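Sealing a Record: What the Petition Does and Where It Stalls
2020-03-09

Jytte Thoroddsen has handled record-sealing petitions in the Treltgate office for 19 years. Most of her clients come in with one old misdemeanor and a job application pending. She asks them first for the docket number.

"People bring me the arrest report," she said. "The arrest report doesn't tell me how the case ended. I need the disposition, certified, with the clerk's stamp."

Eligibility depends on the charge, the sentence and the waiting period. The period for the class of offense she sees most is five years, counted from completion of the sentence, including probation and any unpaid fines. A balance of 10 dollars in court costs keeps the clock from starting. Thoroddsen said she checks the payment ledger before she drafts anything.

A dismissed charge follows a separate track and has no waiting period. "If one count was dismissed and one was a plea, that is two analyses," she said. "Clients read the dismissal letter and stop there."
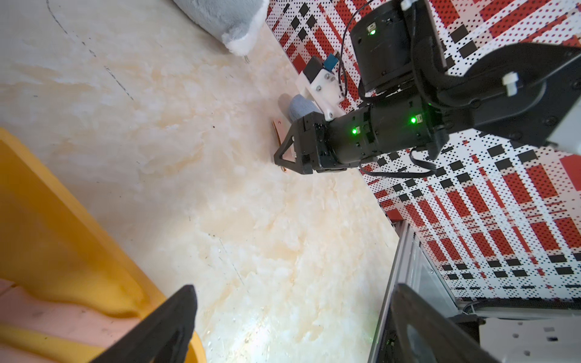
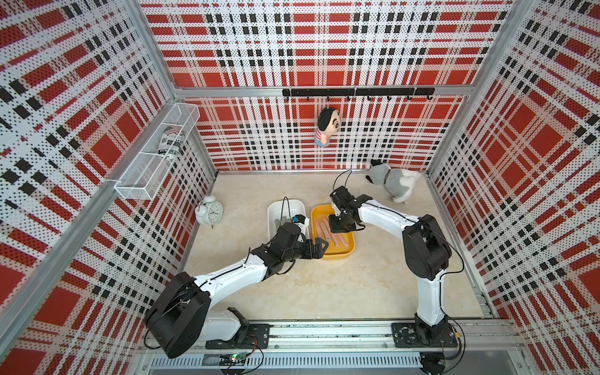 Once filed, the petition is served on the prosecutor, who may object in writing. Objections in Treltgate are usually limited to a missing document or a later arrest. If there is a hearing, Thoroddsen prepares the client for three or four questions from the bench and keeps the testimony short.

"The judge has the file. I don't need my client to retell the offense. I need the work history and the date supervision ended."

She filed a petition in January that was returned over a middle initial. The conviction was entered under one spelling and the petition under another. The corrected version went back with an affidavit of identity.

A granted order binds the court and the agencies named in it. Private background databases are a different problem. Thoroddsen sends each company a certified copy of the order by tracked mail and keeps the receipt. She advises clients to order their own report afterward and to dispute any entry that remains, in writing, with the order attached.

Asked about immigration cases, she said sealing should not be relied on. "Federal authorities can still consider the conviction. Talk to immigration counsel before you file, and bring the plea transcript."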